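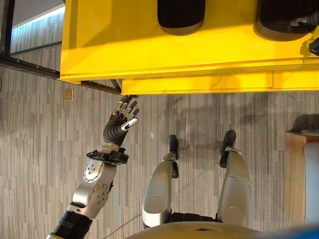
第2章　床と据置台の取り合い

2.1　本章の範囲

前章では、室の寸法と出入口の位置から家具の配置可能範囲を求める手順を扱った。本章では、配置の決まった大型の台が床とどのように接し、どのように見え、どのように維持されるかを扱う。対象とする台は、天板が広く、日常的に動かすことを前提としないものに限る。机、椅子、キャスター付きのワゴンは第3章に譲る。

大型の台を置いた室で生じる不具合には、台そのものの故障によらないものが多い。床材の沈み、縁の下にたまるほこり、床の配線口への到達のしにくさ、天板の反射によるまぶしさなどがこれに当たる。いずれも台の仕様書と床の仕様書のどちらにも書かれないことがあり、設計の段階で見落とされやすい。本章では両者の境界にあるこの種の事項を「取り合い」と総称する。

本章を通じて用いる事例は、Arnow研修棟のPirunton室である。同室の改修記録は2018年9月5日にまとめられたもので、床、台、壁の各部について改修前後の状態が残されている。数値を引用する場合は、特に断らない限りこの記録による。

2.2　用語

本章で用いる語を次のように定める。

天板　　台の最上部をなす面。物を置く、または人が手を触れる面を指す。
前縁　　天板の、人が立つ側の縁。
下がり　　天板より低い位置で前縁に沿って続く帯状の部分。引出しの前板である場合と、単なる化粧板である場合とがある。
後退　　下がりの表面が前縁から奥へ引き込まれている量。
当て材　　天板に据えられた、周囲と材質または色の異なる緩衝用または支持用の部材。
立ち位置　　台に向かって作業する際に足を置く床の範囲。
影域　　台によって照明がさえぎられ、床が暗くなる範囲。

下がりと引出しの区別は、外観だけではつかないことがある。継ぎ目が帯を区切っていても、開閉する部分とは限らない。調査票には「下がり」と記し、開閉を確認したのちに「引出し」と書き改める。

2.3　床材の条件

2.3.1　カーペット床の特徴

事務室や研修室では、タイル状または短冊状の繊維床材が広く使われる。張り替えを部分的に行えること、歩行音を抑えられること、床下配線の点検に対応しやすいことが主な理由である。一方、長期間にわたり同じ位置に荷重を受けると、パイルが倒れて復元しにくくなる。台を移設したあとに跡が残るのはこのためで、清掃では完全に消えないものとして計画する。

Pirunton室の床は、明度の異なる灰色を短冊状に並べた模様をもつ。この種の模様には、目地の位置が読み取りにくくなる効果と、細かい汚れが目立ちにくくなる効果がある。後者は利点として説明されることが多いが、点検の立場からは注意を要する。小さな屑が落ちていても、単色の床に比べて発見が遅れる。前縁の下と立ち位置については、模様の有無にかかわらず、光を低い角度から当てて確認する。

2.3.2　模様の方向

短冊状の模様は、見る者に方向の感覚を与える。台の前縁と模様の長手方向との関係には、直交、平行、斜交の別がある。

直交させた場合、視線は前縁に向かって導かれ、立ち位置から台までの距離が把握しやすい。平行の場合は台の長さが強調され、前縁と目地のわずかなずれも目につく。斜交は、壁と台を平行に置けない室で生じる。意図して斜交とする場合には、壁際に残る三角形の余りをどう処理するかを先に決めておく必要がある。

2.3.3　床の配線口

床に埋め込まれた配線口の蓋は、台の配置後も開けられなければならない。蓋の開く側に手を入れる余地があるか、開いた蓋が台の脚や周囲の枠材に当たらないかを確認する。図面上で蓋と台が重なっていない場合でも、蓋の回転範囲までは描かれていないことがある。

蓋の色は、床に合わせる考え方と、あえて床と区別する考え方がある。灰色系の床にベージュの蓋を用いると、両者の明度が近くても色相の差によって位置がわかる。改修で床だけを張り替え、蓋を既存のまま残した室では、結果としてこの状態になることが多い。蓋の縁と床材の間に段差が生じたときは、床材の側で調整する。

2.4　天板の条件

2.4.1　色

据置台の天板には白、灰、木目調が多く選ばれるが、彩度の高い色を用いることもある。黄色は明度が高く、灰色の床を背景にすると輪郭がきわめて明瞭になる。台の位置を遠くから認識させたい室や、縁への衝突を避けたい室では有効な選択である。

短所もある。明るい黄色の面では、黒い粉じんや擦り傷が目立つ。補修塗りの色合わせも、灰色や白に比べて難しい。同じ製品番号の塗料を用いても、使用期間による退色の差が境界に現れるため、補修は点で行わず、継ぎ目から継ぎ目までを単位とするのが望ましい。

2.4.2　光沢

光沢のある面は拭き取りが容易である反面、照明を映す。天板に帯状の明るい部分が現れる場合、その位置は照明と目の高さの関係で決まり、見る者が移動すれば帯も移動する。したがって、図面上の一点だけで評価しても意味が薄い。評価は立ち位置の両端と中央で行い、目の高さを変えて繰り返す。

反射が作業の妨げとなるときの対策は、照明の位置を変える、照明に拡散板を加える、天板の仕上げを変える、の順に検討する。仕上げの変更は費用が大きく、拭き取りやすさも変わるため、最後に置く。

2.4.3　当て材

天板に黒い当て材を据えると、黄色の面との対比によって物を置く位置が明示される。表示板や文字を用いずに位置を伝えられることから、利用者が頻繁に入れ替わる室に適する。当て材の縁に灰色の縁取りを加える例もあり、黒と黄の境界をやわらげる働きをする。

取り合いの観点から問題になるのは、当て材と天板の境目である。丸みのある輪郭は角のある輪郭に比べて欠けにくいが、曲線に沿った清掃には時間がかかる。Khổng社の施工要領では、当て材の周囲を天板の清掃と別の工程に分け、細い布を用いて輪郭に沿って拭くこととしている。本書もこの区分に従う。

2.5　前縁と立ち位置

台に向かう者の足は、前縁の真下より手前に置かれる。手は前縁を越えて天板の上に伸びる。このとき、足先から前縁までの水平距離と、手の届く範囲とは互いに制約し合う。足が遠ければ上体を傾けなければならず、近ければ足先が下がりに当たる。

Pirunton室の記録では、前縁の長さが2,292mm、床から天板までの高さが581mm、下がりの後退が200mmである。天板の高さは立って作業する台としては低く、上体を前に傾ける姿勢が前提となる。後退の寸法は、この姿勢で足先を前に出すための余地として確保された。

天板が低い台では、前縁と床の間が影域になりやすい。灰色の床の上ではこの影がやわらかく広がり、台の輪郭が床の側で曖昧になる。足元の確認を要する作業では、影域の内側に物を置かない規則を設けるか、補助の照明を加える。

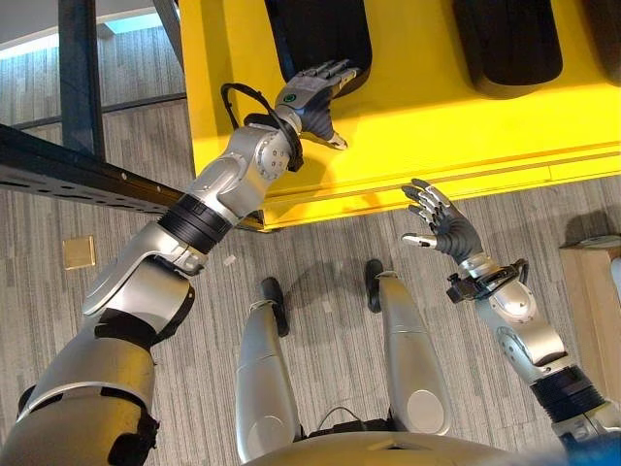 ソレダー・ブラボ（Soledad Bravo）は、前縁の寸法を図面で決める前に、実際に立って手を伸ばし、そのときの足先の位置を床に写し取るべきだと述べ、後退の値はその跡から逆算すれば足りるとしている。また、同じ者が繰り返し測っても跡は一致しないので、ばらつきの外側をとって立ち位置の境界とすることを勧めている。

この方法の利点は、上体の傾きや腕の長さを個別に仮定しなくてよいことにある。欠点は、改修前の室でしか実測できないことで、新築の場合には仮の台を組んで代用する。仮の台は高さと前縁の位置が合っていればよく、天板の材質や色を再現する必要はない。ただし、床材は実際に使うものを敷く。繊維床材の上では足の滑り方が硬質の床と異なり、同じ姿勢でも足の開きが変わるためである。

実測した跡を床の模様と重ねると、立ち位置の境界を短冊の端に合わせられる場合がある。境界線を別に引かずに済み、張り替えの際にも位置を再現しやすい。模様の単位が大きすぎて合わないときは、境界を外側に丸める。

2.6　周囲の部材との関係

台の背後に壁や枠材がある場合、奥行き方向の清掃と点検が制約される。黒い金属の枠が縦材と斜材で構成されているときは、斜材の下端付近に手の入りにくい三角形の部分が生じる。この部分は、台を据える前に床の仕上げと清掃を完了させておく。

壁面が淡い灰色で、細い縦筋のある仕上げの場合、上方の照明によって壁の上部に明るい帯が現れる。帯の明るさと天板の反射が視野の中で重なると、台の奥側の縁が見えにくくなることがある。2.4.2に述べた評価を行う際には、背後の壁も対象に含める。

台の端部に金具や接続部が張り出す場合は、張り出し寸法を台の全長に加えて通路幅を算定する。天板の長さだけを用いた算定は、通路側で不足を生じやすい。暗色の金具は明るい天板に対しては目立つが、影域と重なる下部では見えにくい。通路に面するときは高さ方向の範囲も記録する。

2.7　記録の方法

取り合いの調査結果は、Oden票に記入する。票は床、天板、前縁、周囲の各欄からなり、表に寸法、裏に所見を書く。記入にあたっては次の点を守る。

寸法はミリメートル単位とし、測定の始点を明記する。
色は一般的な色名で記し、色票番号がわかる場合は併記する。
継ぎ目は位置のみを記し、用途の推定は所見欄に分ける。
影域は照明の点灯状態とあわせて記す。
当て材の位置は前縁からの距離と、左右いずれかの端からの距離で示す。

票は1台につき2枚作成し、1枚を室に備え、もう1枚を改修記録に綴じる。改修のたびに新しい票を起こし、古い票に訂正を重ねない。Pirunton室では3月の清掃点検時に票の照合を行い、床の沈みと天板の傷の欄を更新している。

2.8　床の沈みの測定

繊維床材の沈みは、台の脚元で最も大きく、立ち位置がこれに次ぐ。脚元の沈みは静止した荷重によるもの、立ち位置の沈みは繰り返しの荷重によるものであり、両者は測定の時期を分けて扱う。

脚元については、台を据えた直後の天板の高さを基準値とし、以後の高さとの差を求める。床材を直接測らずに済むため、台を動かす必要がない。天板の四隅で差が異なる場合は傾きが生じている。調整脚があればこれで補正し、補正量を票に残す。調整脚のない台では、脚と床材の間に荷重を広げる板を挟む。板の縁が下がりの外に出ると足先が掛かるので、板の寸法は後退の範囲に収める。

立ち位置については、直定規を床に渡し、定規の下面と床材の表面とのすき間を測る。定規の両端は、歩行の少ない部分に載せる。測定の前に掃除機でパイルを起こしておくと値が安定するが、その場合は全回とも同じ処理を行い、処理の有無を所見欄に書く。測定値の整理と、張り替え時期の判定に用いる表は、2.9で扱う。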